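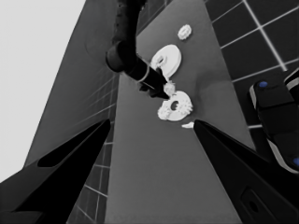 Week 5: What does the simulator let you get away with?

Notes for the control and perception stream, Wednesday, November 6, 2019. Read them before the lab.

1. The task

Two arms, one table, a handful of white parts: gears, a disc, a ring. The planner, Drukano, has to decide which arm goes for which part and in what order. The suppliers of planners like to call this solved. I would ask them what they mean by the word.

Most published success rates count a grasp as good if the fingers close and the part rises. Ours does too, by default. Open the scoring script and you will find that the part need only stay up for 12 frames. Whether it could then be fitted to anything is left out of the score.

2. Contact

Look hard at the moment of touch. A tool resting on a disc tells you that two meshes meet. It tells you nothing about the force between them, and the contact model has a stiffness setting that somebody chose by hand. Change it and rerun before you believe any figure, mine included.

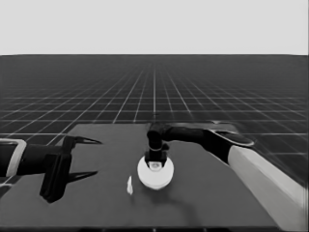

Meifang Xia objects that every model has hand-set numbers and that a rough simulator still catches plain mistakes, such as two arms planned through the same space. She would sooner find those on a screen than on a bench.

I accept that. A collision check is a fair use of simulation. My quarrel is with the step after it, where a clean run is read as proof that the real cell will behave.

3. Perception without colour

The camera streams are close to pure grey, and the parts are all much the same white. Segmentation by brightness therefore works very well here – far too well. A threshold at one fixed value will separate part from table in nearly every frame, and a student last May got full marks from it.

Where it fails is where parts touch. A small gear leaning on a larger ring comes out as one blob, and the planner then aims for the centre of something that does not exist.

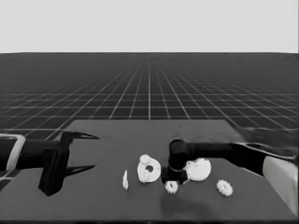

The usual cure is to train on more frames. Our set has 3,362 of them, and they share one table, one floor and one kind of light. Adding more of the same will lift the score on the same.

4. Before the lab

Run the baseline 3 times with different seeds. Write down the worst result as well as the mean.
Turn the finger camera view off and see how much the score drops.
Read the log for any grasp marked good and say whether you agree.

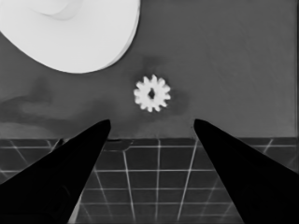

Fig. 4. Small gear between the open fingertips, simulated view.

For the last item, bring one case where you and the log disagree. Questions on the scoring script go to Aiman Kwok.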